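About Braltau

Braltau tests the behaviour of robotic hands and arms for organisations that intend to use them near people. We work from a single laboratory in Drimberg and employ 12 engineers and technicians. Our clients include manufacturers, rehabilitation centres and two universities.

How we began

The company was founded after a fault in an earlier program, known as Driltwood. During cycle 716 of an endurance trial, a hand that had been told to open closed instead, and held its grip for six seconds after the stop button was pressed. A technician's fingers were bruised. The injury was minor, but the inquiry that followed was not brief. It found that a worn cable had sent a false position signal, and that the stop circuit relied on the same cable.

The Driltwood team published its findings in full, including the parts that reflected poorly on its own supervision. Several of its members went on to establish Braltau in June of the following year.

What we do

Every hand that enters our laboratory is assumed to be capable of the Driltwood fault until testing shows otherwise. We apply the Radonjić procedure, in which signals are deliberately interrupted, delayed or reversed while the hand is moving – first in open air, then near a work surface, and finally in contact with an object. The full procedure comprises 961 separate checks. A hand that fails any one of them is returned to its maker with a written report.

Staff remain outside the marked area whenever power is applied. Stop circuits are wired separately from all position sensors and are tested at the start of each shift.

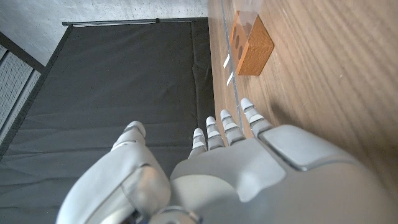 A robotic hand with fingers extended at the edge of the work table, Drimberg laboratory.

Reporting a fault

Braltau accepts fault reports from any operator, whether or not the equipment was tested by us. Reports may be made in confidence through the laboratory office – please include the task under way and any error codes displayed.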